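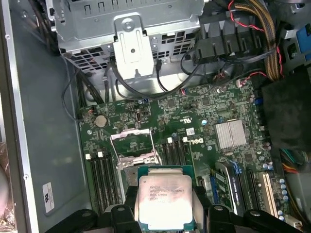 A Xeon and the open socket of a Dell workstation, with all eight memory slots bare.

My view is that an old workstation deserves a processor swap before it deserves the recycling bin, and that more people who own one should learn how the job goes.

I keep the books and the computers for Elholm, a small print shop. Last March a dealer called Tanoli quoted us $1,804 for a new machine to replace the one that runs our layout software. A used Xeon from a better tier of the same family cost $100. The quote went into a drawer.

People tell me this is a false economy. Kausar Kakakhel, who sold me on half the gear in the shop, says an old board is an old board and the next thing to fail will be the power supply. She may be right. But a power supply can be replaced too, and a big office tower of that age was built to be opened. The slots have latches you can work with a thumb. The memory comes out without a fight. Compare that with the slim desktops sold now, where the memory is sometimes soldered down and the processor often is.
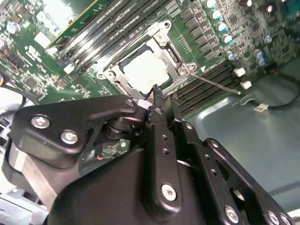
The part that scares people off is the socket, and I understand why. The lever takes more force than seems decent, and the pins underneath are fine enough that a dropped screw can finish the board. I still think the fear is out of proportion. You look for the notches, you lower the chip straight down, you let go. If it doesn't sit flat, you lift it and look again. Sliding it around is how pins get bent.

What I will grant is that the preparation is dull and can't be skipped. Look up which processors the board accepts, and which BIOS version it wants for each. Update the BIOS while the old chip is still in – doing it afterward may not be possible. Check the wattage against the cooler you have. I spent an evening on that, and the swap itself was the short part.

I'd also argue with the sellers. Too many used chips go out with the last owner's paste still on the lid. A wipe with alcohol and a lint-free cloth is no great labor, and a buyer ought to be able to see the metal and read the model number before paying.
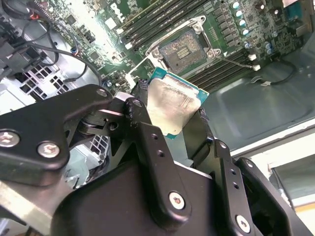
Does old thermal paste have to come off before the cooler goes back on?
It should. Dried paste leaves gaps and carries heat poorly, so clean both the lid and the base of the cooler and put on a fresh dab.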